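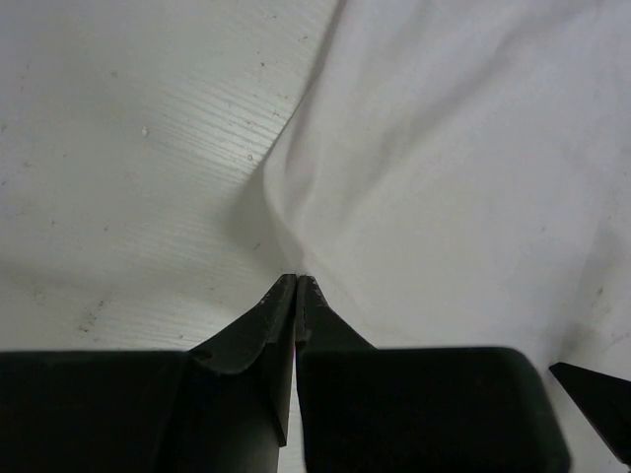

Why do we have time zones?

Quick one today, lots to get through before the bell.

Say it's 8 in the morning where you are. Toast time. Somewhere else in the world, right now, a kid your age is brushing their teeth for bed. Same moment. Different clock. How come?

Start with the Earth. It spins. You can't feel it because everything around you is spinning too, you, your house, the air, the lot. One full turn takes a day. The Sun lights up one half of the ball at a time. Half in light, half in dark. As the Earth turns, your town rolls into the light (morning), faces the Sun (midday), then rolls out the other side (evening). Then night. Then round again.

Try it at home. You need an orange and a torch. Stick a bit of tape on the orange, that's your town. Turn off the big light, shine the torch at the orange, turn the orange slowly. Watch the tape go from dark to light to dark. Turn it anticlockwise if you're looking down from the top, that's the way the real Earth goes.

So who gets morning first? Places to the east. The Sun comes up for them, then later for you, then later still for places to the west.

What did people do before clocks?

Used the Sun. When it was at its highest, that was noon. Every town had its own noon. Two towns might be only a few minutes different and it didn't matter a bit, because going from one to the other took ages on a horse. Who would notice four minutes?

Then came trains. Big problem! A train leaves one town at ten o'clock. But whose ten o'clock? People missed trains. Timetables were a muddle. In Britain the railways started using London time everywhere, and after a while the towns gave in and changed there clocks to match. Some put two minute hands on the town clock for a bit, one for local time and one for railway time. Imagine reading that.

How the zones work

A full circle is 360 degrees. A day is 24 hours. Divide one by the other and you get 15. So every hour the Earth turns 15 degrees. Get your calculator out and check.

That gives you 24 slices, like a very big orange again. Each slice is one hour different from the slice next door. Go east, add an hour. Go west, take one off. The counting starts at Greenwich in London, where there is a line you can stand on with one foot each side.

But look at a real time zone map and the lines are all wiggly. Why? Countries. Nobody wants a line going through the middle of their town, so the lines bend round borders and islands. India is five and a half hours ahead of Greenwich. Nepal is five and three quarters! China is huge, wide enough for several zones, and uses just one.

The weird line

Right out in the Pacific Ocean is the International Date Line. Cross it going west and you skip forward to the next day. Cross it going east and you get the same day again. Two birthdays if you plan it well. It's wiggly too, for the same reason.

Jet lag

Your body has a clock of its own, sort of. It tells you when to be sleepy and when to be hungry. Fly a long way east or west and your body clock is still set to home. So you're wide awake at 3 in the morning wanting spaghetti. It takes a few days to catch up. Flying north or south and staying in the same zone doesnt do it, you're just tired from sitting on a plane.

Words to know

Time zone: an area where all the clocks agree.
Greenwich: where the counting starts.
Date line: where one day changes to the next.
Local noon: when the Sun is highest where you are.

Have a go

It's noon in Greenwich. What time is it three zones east? What about five zones west? (Answers: 3 in the afternoon, 7 in the morning.)

Now a harder one. You ring a friend who is nine hours ahead. It's 4 in the afternoon for you, just home from school. Should you ring? Work it out first. They might be quite cross.

More from Wandero next time: why October is the month the clocks go back in Britain, and where the missing hour went in spring.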